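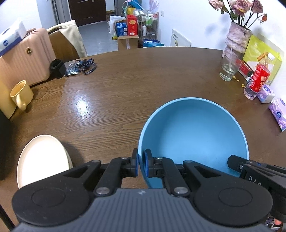
*Light-blue bowl on the round table*

**Rutherford and Vusside Family History Group**
Minutes of the July meeting, 7.30 pm

In the chair: Zahira Hartono. Minutes: Suryani Nugroho. Apologies were received from two members.

**1. Minutes of the last meeting**
Agreed, with one correction. Under item 4, the widow in the Vusside burial register should read Ann Fadley, not Hannah. Hannah was the daughter-in-law.

**2. Burial register transcription**
SN reported that 747 entries have now been typed up out of 1005. The remaining pages are the hardest, as the ink has faded and the curate who kept the book after 1840 wrote very small. Checking is behind typing - 200 entries still need a second reader. ZH will take the first half of these and return them before the next meeting.

It was agreed that doubtful surnames go in square brackets with a question mark, and that ages given in weeks or months are left as written. Nobody is to "correct" a spelling to match a census.

**3. The two Thomas Fadleys**
A long discussion. The Thomas baptised at Vusside and the Thomas who married at Nureck have been treated as one man in our charts. SN has found a settlement paper which puts a Thomas Fadley, wheelwright, in Nureck with a wife and three children at a time when our Thomas was still an apprentice. They may be cousins. The charts will be marked "unproven" at this point and the line above Thomas of Nureck taken off until a baptism is found.

A member asked if the will of 1831 helps. It names a nephew Thomas but gives no parish or trade.

**4. Headstone survey**
The north side at Nureck is finished. The row by the wall is overgrown and was left. ZH will write to the churchwarden and ask when it is next to be cut.

**5. Booklet**
The price of the Rutherford marriages booklet stays at £6. Postage is extra. The index needs redoing for brides' names, which were left out from M onwards.

**6. Any other business**
- A query has come by letter on the Fadley family Bible. SN to reply with a copy of the births page.
- Members borrowing parish maps are asked to sign the loans book. The Nureck tithe map is still out.

The meeting closed at 9.10 pm.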